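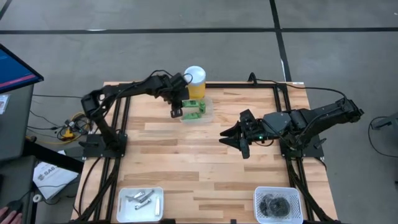

Zaner opens its Rirkside bench to visitors and publishes its set-up notes

Rirkside, April 9, 2026 – I've been asked to write this one myself, so please forgive me if it doesn't sound much like our usual press releases! I'm Chak-lun Tam and I look after the two-arm bench at Zaner. From today our full set-up and care notes for it are free for anyone to download, and we're opening the workshop so people can come and have a go at the routine with us.

The bench is called Horix. It has a wooden top with a black aluminium frame over it, and a black arm on each side so the two of them face each other across the planks. I'm very fond of it. It is also a fussy thing to look after, and for a long while most of what we knew about it lived in my head or on the backs of envelopes. Last November I was off for two weeks and came back to 12 messages, nearly all of them asking where things go on the table. So I started writing it all down.

The notes begin with the frame, and that's where I'd like everyone to begin too. If the rails have crept even a little, every position you've taught the arms is wrong by the same little bit, and you can lose a whole morning blaming the gripper (I have done this, more than once). We go round the clamps by hand before we switch on. Then we check the base plates, then we look at the floor. There's black tape down on the concrete by the bench, and we use the lines to put the table back where it belongs after cleaning.

Next come the cables. Ours run along the arms in loose loops, and I'm a great believer in the loose bit! A cable that's tied down too neatly will pull when the elbow folds, and the first you hear of it is a joint fault halfway through a run. The notes have a slow test move for each arm – you run it at the lowest speed with a hand near the stop button and simply watch the loops.

Then the small things go out. The tray of metal pieces goes at the near left and the mesh basket at the near right, and the yellow container with the white lid stands at the far edge. We teach with the same odds and ends every time, so if a pick starts going wrong I know to look at the machine first. 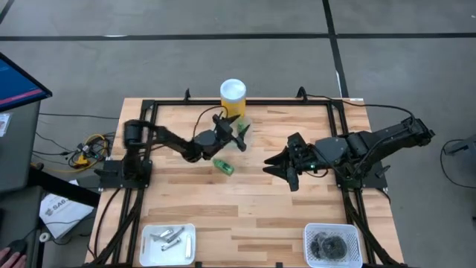

Gripper care gets the longest chapter, and I make no apology for it. Wipe the fingers at the start of the shift. Open and close them 3 times with nothing in them and listen. If one finger arrives before the other, stop there and go to the page on centring, because it won't sort itself out by lunchtime. We've also put in our repair log with the embarrassing entries left in, including the week I refitted a finger the wrong way round and told everyone it was the software.

Salgado, the small firm that does our machining, helped us with the drawings for spare fingers, and those are in the download as well. My thanks to them for putting up with my sketches.

We've printed 100 paper copies for schools, colleges and repair clubs that would like one on the shelf. Ask and we'll post it, no charge. For visits, groups of up to 12 are fine and you don't need to know anything beforehand, though closed shoes are a must and long sleeves should be rolled up. You'll get to do the clamp check and the slow test move yourselves, and there's tea.

If you spot a mistake in the notes, do tell me. I'm already working on the next version, which will have a proper chapter on replacing a base plate.

Press contact: Chak-lun Tam, Zaner workshop, Rirkside. Interviews and bench visits by arrangement.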